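April
Posted by Narayanan Mudaliar
3 min read

Home 6.40, feet gone. Writing this before I eat or it won't get written.

Second month of the arms on our line. Ilango asked at tea if I'm used to them and I said yes, then thought about it all the way to the bus. I'm used to the noise. Not the rest.

The rest being: I used to do hanging. Part off the tray, on the pin, next. 99 on a good hour, and your head could go anywhere it liked. Cricket, the gas bill. Now the arm hangs and I mind the arm. Less lifting, shoulder much better, I'll give Kaseda that. But my head can't go anywhere. You have to sort of stand there listening for it to go wrong. By two o'clock I'm more tired than I ever was with the trays and nothing to show for it, I haven't touched a part all day.

Senthil says it's the same on packing. He's got 2 of them to mind and walks between like a man with two pans on. 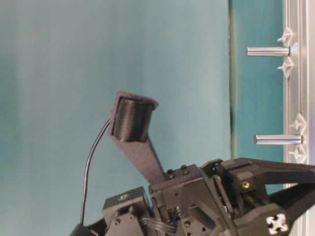

Sudheer was on about the Sengar order again, 50 crates by the end of the week and us one short since Mohandas went onto days. Supervisor says the arms make up the differnce. They do on the easy parts. Small ones, no. Small ones somebody still has to do by hand and it's always me becuase I was quickest before. So now I get a morning of standing and an hour of going like the clappers, which is worse for the shoulder than the steady way. Told them that. Written down, apparently.

Training sheet came round from Zenix. 22 pages. Stop button, reset, who to ring. Page on wiping the finger pads down, fine, useful. Not a word on breaks. We used to take ours when the tray ran out, whole line together, five mins and a moan. No tray now so no gap. Everyone goes off at different times and I've not sat down with Senthil and Sudheer at once for I don't know how long. Had to ask Ilango today how his mum's hip was and the operation was three weeks back. Felt bad about that.

Asked to be put on for the maintenance course. Arkwood run it, evenings, paid. Mohandas did it and that's how he got days. He says the maths is nothing, it's remembering what all the bits are called. Form's in by Friday's post or something, need to check, it's in my coat. Need a passport photo as well.

Rice is done. Ring Ilango's mum. Inserts for boots.

4 comments | 2 shares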